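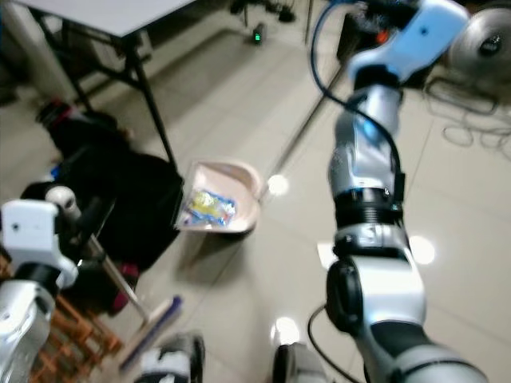
# Semotside to change floor care and waste rules in shared buildings from March

Residents and small businesses in Semotside will have new rules for cleaning shared floors, stairways and entryways starting in March, after the town council approved an update to its building upkeep code at its last meeting.

The update applies to any building with a hallway, stairwell, lobby or laundry room used by more than one household or business. It covers 1080 addresses in town, most of them older walk-ups in the Karaki district and the blocks along the canal. Single-family homes are not affected.

Under the old code, shared areas had to be kept "in reasonable order." Town inspectors said the wording was too loose to be of much use when a tenant called to complain. The new version sets a schedule. Shared floors must be swept at least once a week and mopped at least twice a month. Stair treads and landings must be swept twice a week from November through April, when people track in sand and road salt.

Owners will have to post the schedule where tenants can see it, along with the name and phone number of the person or company in charge of the work. A blank form will be available at the town office and can be filled out by hand.

Georges Sleiman, who heads the town's building inspection office, told the council that complaints about dirty stairwells had gone up each winter for the last several years. Many of them come down to grit.

"It gets ground into the treads and then it's slick," Sleiman said. "We've had people fall. Most of the owners we talk to are willing to do the work, but they want to know how often is often enough, and we couldn't tell them."

He said inspectors will not make special visits to check on sweeping. They will look at the posted schedule and the condition of the floors when they are already in a building for another reason, such as a smoke alarm check, or when a tenant files a complaint.

## Fines and warnings

A first finding will bring a written warning and 12 days to correct the problem. After that, the owner can be fined. The council left the amount of the fine the same as under the old code. An owner who has three findings in a single year will have to meet with the inspection office and sign a cleaning plan.

Tenants cannot be fined under the code unless the lease makes them responsible for the shared area. That is common in two-unit houses, where the upstairs and downstairs households often trade weeks. In those cases both names have to be on the posted form.

The council voted 7 to 1 for the update. The one vote against it came from a member who said twice-a-week sweeping would be hard on owners who live out of town. A motion to cut the winter requirement to once a week did not get a second.

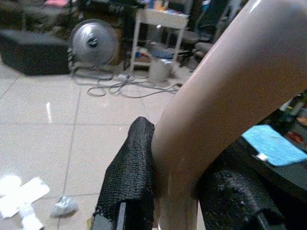

The code also deals with where sweepings and other dry waste can go. Building owners have been pushing sand and salt out the front door and into the gutter, and the public works department says the town ends up paying for it in the spring when storm drains have to be cleared. Starting in March, sweepings from shared areas must be bagged and put out with the regular trash. Clean sand with no litter in it may be taken to the public works yard on Gudavus Road and dumped in the marked bay at no charge.

The yard is open to residents from 8 a.m. to noon. Contractors need a permit, and can get one at the gate.

Floor washing water is covered as well. It has to go down an indoor drain or a utility sink. Dumping a mop bucket on the sidewalk will be treated the same as dumping in the gutter, and in freezing weather it can bring a fine without a warning first.

Leaves are not part of the change. The fall pickup will run as it did last year, with piles at the curb.

## Storage of supplies

One part of the update drew more comment than the rest. Brooms, mops, buckets and cleaning products may no longer be kept on stairs or landings, or under the lowest flight of a stairwell, unless there is a closet with a door. The fire department asked for that rule. In several older buildings in Karaki, the space under the stairs is the only storage the owner has, and it is next to the way out.

Owners of those buildings will have until the end of the year to put in a closet or move the supplies to a basement or a unit. The inspection office will look at drawings for closets at no cost if they are turned in before the summer. A wall-mounted rack does not count as a closet, even if it is up off the floor, but a metal cabinet that latches does, as long as the stairs and the door stay clear to their full width.

The owner of a four-unit building in Karaki asked the council whether a broom and dustpan could stay in the front entry during a snowstorm. Sleiman said they could, provided they were put away the same day.

Another speaker, who manages a row of storefronts with apartments above them, asked about rubber mats. Mats are allowed under the new code and are encouraged in winter, but they have to lie flat and be lifted when the floor under them is swept. Mats with curled corners must be replaced.

A tenant from the canal blocks said the trouble in her building was the cleaning company and how little time it spent there. She asked if the town could require a set number of hours. The council's lawyer said it could not, and that the code can speak only to how often the work is done and the condition the floor is left in.

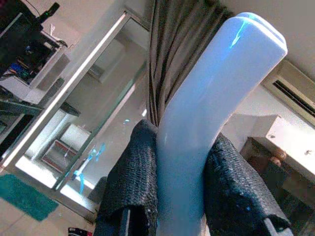

The town does not plan to hire more inspectors. Sleiman said the office can handle the added paperwork with the people it has, though complaints may take longer to answer during the first few weeks. Tenants are asked to speak with the owner or manager first and to call the town only if nothing has changed after a week.

Complaints must include the address, the part of the building involved and the date the tenant spoke to the owner. They may be made by phone, by mail or at the counter. The office does not take complaints without a name, but it does not give the name to the owner.

## Help for smaller owners

Owners of buildings with four units or fewer can apply for a one-time credit on their trash bill to help pay for supplies or a first cleaning visit. Applications open at the same time the code takes effect and will be taken in the order they arrive until the money set aside for the year is gone. Receipts are required. Vacuums, floor machines and other powered equipment do not qualify.

The neighboring town of Anow adopted a similar schedule two years ago. Its code calls for weekly sweeping all year with no winter increase, and it does not cover storage. Semotside staff used the Anow posting form as a starting point and added a line for the winter schedule.

Copies of the full code are at the town office and the library. A version in large print can be requested at either place. The inspection office will hold a question-and-answer session for owners and managers in the lower meeting room at 7 p.m. on a date to be posted at the town office. The session is open to tenants as well, and no sign-up is needed.

Parking behind the building will be limited that evening while the back lot is being repaved. Visitors should use the library lot and come in by the side door.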